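4. Installing and Preparing the Tabletop

This section covers fitting the Fistia work table top to an assembled base, leveling it, and preparing the surface for first use. Complete Section 3 (Base and Crossbars) before you begin. Two people are required to lift the top.

4.1 Before you start

Clear the floor on all sides of the base. Lay a blanket on the floor and place the top on it with the finished side down. Remove the protective film from the underside only. Leave the film on the finished side until step 6.

Check that all corner pieces are fully seated. A corner piece that stands proud of the edge will prevent the top from resting flat on the base.

CAUTION: Do not lift or carry the top by its corner pieces.

4.2 Fitting the top

1. Turn the top over with one person at each short end. Keep it level while lowering it onto the base.

2. Align the mounting holes with the brackets. The bracket marked L goes on the left as seen from the front.

3. Insert all bolts and tighten them by hand.

4. Place a level on the surface, first along the long edge and then across it. Adjust the feet until both readings agree.

5. Tighten the bolts with the supplied key, working diagonally from corner to corner. Stop when the washer no longer turns.

6. Peel off the top film slowly, starting at a corner. Do not use a blade.

Note: On tables shipped before May, the bracket is not marked. Fit the bracket with the longer slot on the left.

4.3 First cleaning

The film leaves a thin residue that collects dust. Wipe the entire surface with a soft cloth dampened with water and a little dish soap, then wipe again with clean water and dry it. Nukix surface cleaner may be used in place of dish soap. Do not use acetone, scouring powder or abrasive pads.

Allow the surface to dry fully before placing anything on it. Small specks are easier to find under a lamp held low at one side than under a ceiling light, where glare on a pale top can hide them.
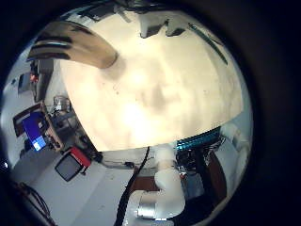 Marks that remain after the second wipe are treated in the same way as stains. Apply cleaner to the cloth, never directly to the table, and rub lightly in one direction. Check the area again from a different angle before repeating. A shadow changes position when the lamp is moved – a stain does not.

4.4 Placing equipment

1. Set equipment along the far edge, leaving the front of the table open for work.

2. Route cables behind the equipment. Do not run them across the work area.

3. Place a felt pad under any item with sharp feet or a metal base.

4. Keep the total load at or below 70 kg, spread evenly. Do not place the full load at one end.

CAUTION: Do not place hot tools or soldering stands directly on the surface. Use the Morikawa heat mat or an equivalent mat.

4.5 Routine care

Wipe the surface at the end of each working day. Retighten the bolts after the first two weeks and then after every 1,000 hours of use. If the table is moved, repeat steps 4 and 5 of Section 4.2.

Replacement feet, brackets and corner pieces are available from the Tuderlow parts desk. Give the number on the label under the front edge when ordering.

Section revised March 23, 2022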